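Planning the table-side arm: gallery, Virnside project

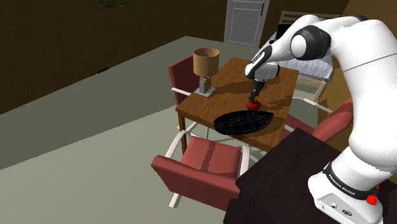 Simulation render: Ward Van den Broek / Clistum

September 11, 2020

Before we order any equipment for Virnside, we build the room on the computer and let the arm work in it. The gallery belongs to our budget plan for the dining room, which we must hand in before the end of October. I wrote the notes for the people who will decide about the money, so I try to keep them short.

The task in the render is a small one: an apple, held by the gripper just above the wooden table, close to the black oval tray. The arm is a Franka Emika and it stands on its own dark table next to the dining table. This second table is also a purchase, and it was missing in our first budget.

Notes for the budget

Floor space. With chairs on every side of the dining table, the arm's table takes room that guests also need. De Haan asks us to keep 60 cm free for walking — we must still check this on the real floor.

Furniture. The offer from Furnura for one support table is 337 euros, without delivery. I propose to take two, so that we have a spare one for the workshop.

Fixing and cables. We reserve 127 euros for bolts, cable covers and a longer power line. The connectors are low on the base, so please plan the socket on that side.

Installation. Clistum calculates 1882 euros for two days on site, with training for the staff included. The price of the arm itself is in a separate offer and I do not repeat it in the gallery.

Questions about the numbers can go to me directly.

Ward Van den Broek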